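The Night Bus to Wulline

My grandmother left me 376 buttons and a bus ticket.

The buttons I understood. She'd sewn for half the town of Rees, and when she died there were buttons in every drawer, in the pockets of coats, in the sugar bowl (I found that one the hard way). My aunt counted them, since my aunt counts everything, and wrote the number on an envelope like it was going to be audited.

The ticket was another matter. It was for the night bus from Rees to Wulline, one way, never punched, and so old that the company on it, Jarkeck Lines, had gone under before I was born. On the back, in pencil, she'd written "February, if the roads are good."

I carried it in my wallet for most of a year. I'd take it out in line at the bank and look at it. Who was in Wulline? She never once mentioned Wulline! She talked about Birmont, where she grew up, and she talked about the price of zippers, and she talked about my grandfather, mostly to say he chewed too loud.

So I asked my aunt, and my aunt got up and started washing a clean pot.

"She was going to go," she said, with her back to me. "One winter. She had a bag packed and everything. Then I got the mumps."

"Go and see who?"

"I was six. I had the mumps. I didn't ask."

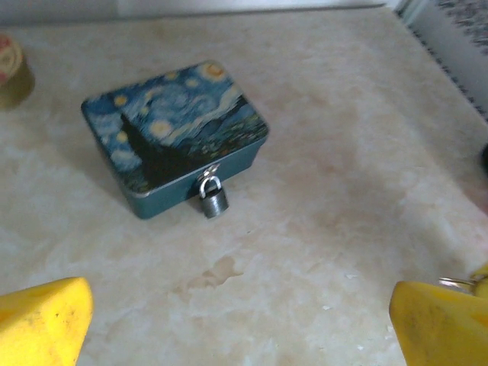

I drove to Wulline that weekend. It isn't far, which made it worse somehow. All those years of not going and it's under two hours, with one stretch of bad curves and a farm stand that sells nothing but squash. I had the ticket on the passenger seat, and I'm a little embarrassed to say I'd put the seat belt across it.

The bus depot is a laundromat now. I sat in there with the dryers going and ate a granola bar and felt pretty stupid. What did I think, that somebody would still be waiting by the door with his hat in his hands? But I'd driven all that way, so I asked the woman folding sheets if she remembered the night bus.

"Sure," she said. "Came in at 3 in the morning. My mother used to meet it."

"Meet who?"

"Anybody. She ran the boarding house across the road. She'd go over with a lantern and see who needed a bed." She folded a pillowcase in half and then in half again. "There was one room she kept back every winter. Wouldn't rent it. Some girl from Birmont she'd gone to school with, who was always about to come and stay."

I didn't say anything for a while. Then I showed her the ticket, and she wiped her hands on her jeans before she took it.

She wanted to know if my grandmother had been a sewing person. I said yes, very much. She went out to her car, and she was gone long enough that my dryer neighbor's load buzzed, and she came back with her winter coat over her arm. It was her mother's, she said, gray wool, down to the shins. It had come in the mail one Christmas with no note in it, and it was two buttons short.

"She never would replace them," she said. "She said they were coming."

I called my aunt from the parking lot and told her to get out the envelope and look for gray.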